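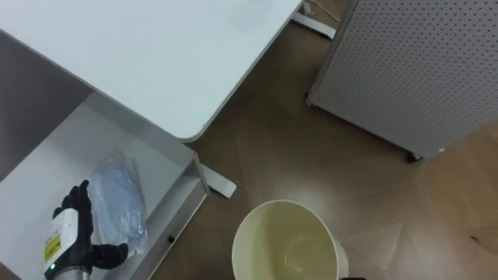 Il faut y aller moins vite au moment de fermer les doigts, sinon la machine apprend la précipitation et rien d'autre. Message arrivé d'Uston à 7 h, pas de bonjour. Bon. C'est vrai que je vais vite, surtout en fin de série, quand j'ai les épaules mortes.

Imprimer cette page | Envoyer par e-mail

28 juin 2024

Journée tiroir. Encore. Le sachet transparent avec le truc bleu pâle dedans, le prendre, le sortir, recommencer. Le plastique glisse, se plie, accroche la lumière, et moi dans le casque je ne sais plus où est le bord. À la main je ferais ça en parlant d'autre chose. À distance, avec les doigts noirs, il faut décider de tout : l'angle du poignet, quel doigt passe dessous, quand on serre.

Matin : les gants Drillaler. Retard pénible entre ma main et l'autre, j'anticipe, donc je triche, donc la démo est mauvaise. Jeté quatre prises d'affilée. Recalibré, mieux après. Le pouce part encore un peu de travers, à signaler lundi.

Essayé aussi la méthode de février, guider le bras directement en le tenant. Plus doux, plus naturel pour l'approche. Mais pour les doigts ça ne vaut rien, on ne peut pas tout tenir à la fois. Retour aux gants.

Irkari veut 600 démonstrations propres avant de relancer l'entrainement. On en est loin, je préfère ne pas regarder le compteur. La 3637 est à revoir : bonne prise mais j'ai hésité au milieu, on voit la main qui flotte. Garder ou pas ? Uston dirait non. Moi je dirais que l'hésitation aussi ça s'apprend, mais bon, pas envie de me battre par mail.

Après-midi, j'ai suivi le conseil quand même. Approche lente, pause, fermer, pause, lever. Mortel d'ennui. Les courbes sont plus jolies, faut reconnaitre. Lancé Magyar (le script de tri, pas la langue) sur le lot du jour, il tournera cette nuit.

Mal au poignet droit. Penser à la bande. Penser à changer la postion du sachet entre les prises, je le remets toujours pareil sans m'en rendre compte, et après on s'étonne.

Demain rien. Dormir.

Contact | © Carnet de téléop, tous droits réservés | Haut de page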